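Two-arm bench build, shared workshop, thread. Project name is Cenia. Posts in no strict order.
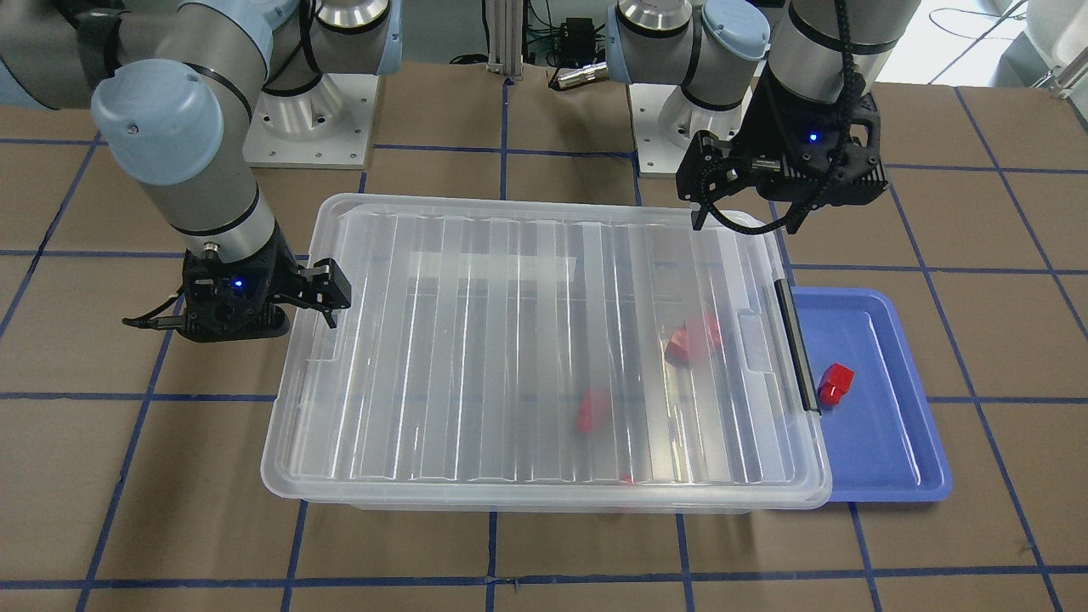

Cenia's paper covering went down first, then the tape. Cell pitch is 264 mm, set by the roll of tape and a long ruler. I use it to jog both arms to the same place by eye before touching any numbers. The clear box spans several cells, so the lines running under it show when it has crept. The latch side faces the blue tray. Red parts only for now.

Cable slack is the current nuisance. Wrist rotation limited to 28 degrees either side until I have rerouted it.

2/ Pendants live on the white desk, clear of the arms' reach. Each has its own red stop button. Labels to follow.
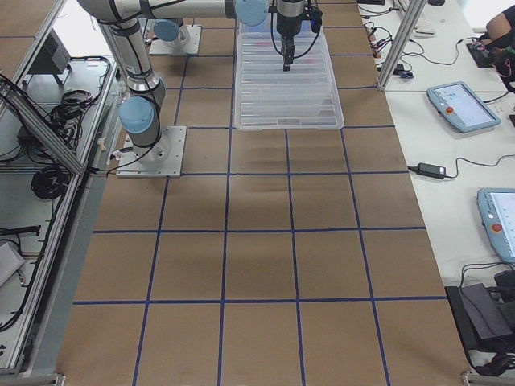 3/ Wrist camera

Exposure is fixed. Glare on the blue tray still washes out a vertical streak — a diffuser is next. The red block beside it segments cleanly. Parts behind the frosted plastic do not.

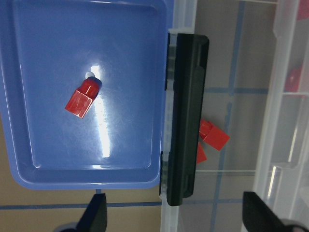 Carnegie Workshop, Automation Group

4/ Log stands at 1,155 cycles, more than the old Brirorer rig managed. Service due at 3,000. Wiring notes go up in March.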